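Huvcombe Household Help
Bedding and Laundry

How do you fold or shake out a big quilted cover by yourself?

Fitriani Chong
Posted Mar 11, 2022

I have a white quilted cover for a king bed and I live alone. It is too wide for my arms. When I hold it by two corners the middle drops to the floor, and when I try to fold it on the bed I end up with a lump that won't go in the closet. The bag it came in is long gone. I also can't get it flat after it has been in the dryer. One side always has more fabric than the other. I have been stuffing it on the shelf since September and would like to do it properly. The room is small, with a walkway of two feet on one side of the bed and less on the other.

281 views

Khairul Pangaribuan

Don't fold it in the air. Lay it on the bed and fold it there. Bring the left edge to the middle, then the right edge to the middle, then close it like a book. After that fold from the foot end up to the head end in thirds. If it is still too thick, kneel on it before the last fold.

For shaking, go outside if you have a railing. I do mine over the balcony.

Stefaniia Stasiv

The balcony idea is fine but not everyone has one, and a king cover is heavy if it has been washed and isn't fully dry.

I used to do the linens at a guesthouse called Plornura, and most of the time I worked alone. What I learned there is to get under the thing. Holding it out in front of you by the corners puts all the weight at the ends of your arms. If you go under and lift from the middle, the sides hang down evenly and you can feel where the fabric has bunched. Then you walk it toward the bed and let it drop.

Here is the order I use:

1. Put the cover on the bed in a heap, with the long side running the same way as the mattress.

2. Find one short edge and pull it up to the headboard. Tuck it under the pillows so it stays put. With a very slippery fabric I clip it, but pillows usually do it.

3. Go to the foot of the bed, get under the loose end and lift with your hands open and flat. Push with the fingertips and don't grab, or you get a bunch in the middle that you then have to pull out again.

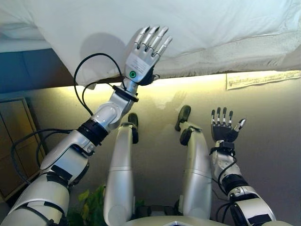 4. Bring your arms down quickly and step back. The air underneath carries the fabric out to the sides. It takes me two tries on a king.

5. Walk once around the bed and even up the sides, then fold it the way Khairul said. I fold in half lengthwise twice – I find thirds slide apart on the shelf.

If one side really is longer every time, check the tag. You may have the cover turned sideways. A lot of king covers are nearly square and it is hard to tell.

Azlan Pillai

I just put mine in a big bag. Works for me.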